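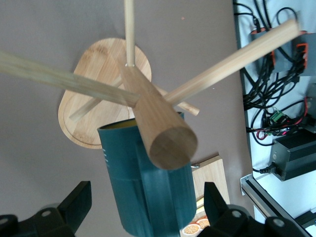 Four pegs, a post and a round bamboo base.

Home | Kitchen | Storage | Reviews | About

Stakia mug tree review: small, plain, and I kind of love it

I have been putting off buying a mug tree for ages, mostly because my mother had one that fell over every time a truck went by. But we moved to the apartment on Pekley Street in February and lost a whole cupboard in the process, so the mugs had to go somewhere! I ordered the Stakia one and have been using it every single day.

It comes apart, which I didn't realize when I bought it. The post is a pale, fine-grained wood, wider at one end than the other, and the base is a round bamboo board with a shallow groove or raised rim around the edge. The bamboo has a stripier, darker grain than the post, so if you want everything to match perfectly you may be a little annoyed. I like the mix. My kitchen has five kinds of wood in it already (thanks, landlord).

There are four arms, and I'd say that's the right number. I tried a six-arm one from Courtois at the store in Endham and the mugs knocked together whenever you took one off. With this one I can grab my coffee mug half asleep and the others stay put. Big chunky handles go on fine. The tiny loop handles on my espresso cups are a squeeze, and I gave up on those and put them back on the shelf.

Does it tip? A bit, if you're careless. Load two heavy mugs on the same side and you'll feel it lean when you bump the counter. Put them opposite each other and it's solid.

The wood arrived unmarked and smooth except for one peg end that wanted a quick rub with sandpaper. I wipe it with a barely damp cloth and then dry it, and every so often I give the base some of the oil I use on my cutting boards. My green mug with the yellowish-brown inside is the one that lives on the top peg, and I've stopped bothering to put it away anywhere else. 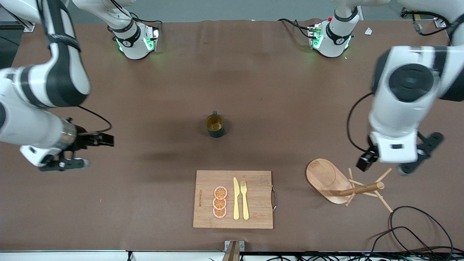 Marlina Liem: I've got the same tree and mine leaned too until I stuck little felt dots under the base. Does yours get water sitting in that groove? I hang my mugs up wet and have to mop it out every morning.

Oh, felt dots, I'm trying that tonight! And yes, I get a little puddle if I'm lazy with the dish towel. I let mine drain on the rack first now.

We use cookies to remember your preferences. Accept | Settings

Contact | Copyright | Back to top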